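Flag fold gallery: the month the gripper kept snagging

Hello again from the Brumcombe bench! August was meant to be flag folding, start to finish, and instead it turned into the month of the snag (my name for it, and it stuck). I've put up one picture for now, with a few notes from the fault log, and the rest of the gallery will follow when I've sorted through it all. 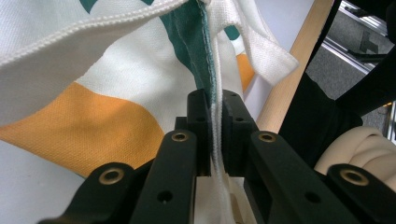
Green, white and orange flag, with a strip of the white pinched between the finger pads.

The fault went like this. You close on an edge, everything feels fine, you open up again and the cloth stays put, because a thread has worked its way into a joint. Pull away at that point and you get a ladder in the weave or, on run 2395, a pad yanked sideways so it wouldn't shut square any more. I carried on for 16 more runs before I noticed, which was daft of me!

Run 2419 was the one that made us stop. Bernadette Delaunay reached in to free a thread while my hand was still on the trigger, and I closed it on her fingertip. Just a bruise, thank goodness, but she was cross and quite right too.

So the rule now is hands off the trigger, gripper down on the table, and only then does anybody go near the cloth. We also check the joints for threads between runs. The spare pads are on order from Cordier and I'll post pictures once they're fitted.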